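Ticket: Body camera audio missing from first minutes of recordings
Queue: Records and Evidence Systems
Opened by: Cúc Lương, Records Unit
Assigned to: Tsung-han Ho
Priority: High
Status: Closed

Cúc Lương, Wednesday, 8:10 a.m.
Two recordings from the Flurken Street call came into Evach overnight with no sound at the start. Video plays normally. Audio comes in partway through and is fine from there to the end. The prosecutor's office has asked for both files and I don't want to release them until we know whether the sound exists somewhere. Case number is in the private notes. Please don't re-upload over the originals.

Tsung-han Ho, 8:42 a.m.
Got it. Can you tell me which dock the cameras were on, and whether the silent part is the same length in both files? Also, did you play them in the browser or in the Hestero desktop player?

Cúc Lương, 8:55 a.m.
Browser for both. I don't have the desktop player on this machine. Both cameras were on the dock by the sergeants' office. Silent part is 2 minutes in each.

Tsung-han Ho, 9:30 a.m.
Two minutes matches the pre-event buffer. The cameras keep a rolling buffer while they are on, and when the officer presses record, the buffer is saved to the front of the file. Under our policy the buffer is video only. So some silence at the start is normal, but our buffer is supposed to be set to 30 seconds. Checking the settings on the dock now.

Tsung-han Ho, 10:15 a.m.
Dock settings show the buffer at 2 minutes. The other docks show 30 seconds. The profile on this one was replaced during the firmware update in May and went back to the factory value. There are 20 cameras assigned to it and 13 have checked in since the update, so those 13 have the wrong buffer. The rest still have the old profile.

Cúc Lương, 10:24 a.m.
So no audio was lost?

Tsung-han Ho, 10:31 a.m.
Correct as far as I can tell. The audio track starts when the button was pressed. I compared the button press in the device log with the start of the audio in both files and they line up. There is extra silent video ahead of it and nothing removed. File hashes match what the cameras reported at upload.

Cúc Lương, 10:40 a.m.
I'll need that in writing for the release. Lieutenant Diệp will also want to know whether earlier files are affected.

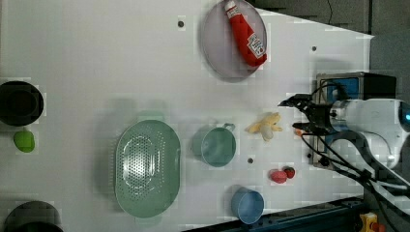
Tsung-han Ho, 1:05 p.m.
Memo is attached to the case in Evach. For earlier files, I ran a report on everything uploaded through that dock since the update. All of them have the longer silent section and none have a gap after the button press. The list is saved under the Records shared folder.

Pushed the correct profile to the dock at 12:20. Cameras pick it up the next time they are docked. I tested with a spare and got 30 seconds of silent video, then sound.

Cúc Lương, 1:48 p.m.
Memo received. The lieutenant has the list. Releasing both files today with the memo included. Can we get a check added after firmware updates?

Tsung-han Ho, 2:02 p.m.
Added to the update checklist: compare the buffer setting on every dock before and after. Leaving this open until the cameras have all checked in.

Tsung-han Ho, 4:50 p.m.
All cameras on that dock now show the 30-second profile. Closing. Reopen if a new file comes in with the longer silence.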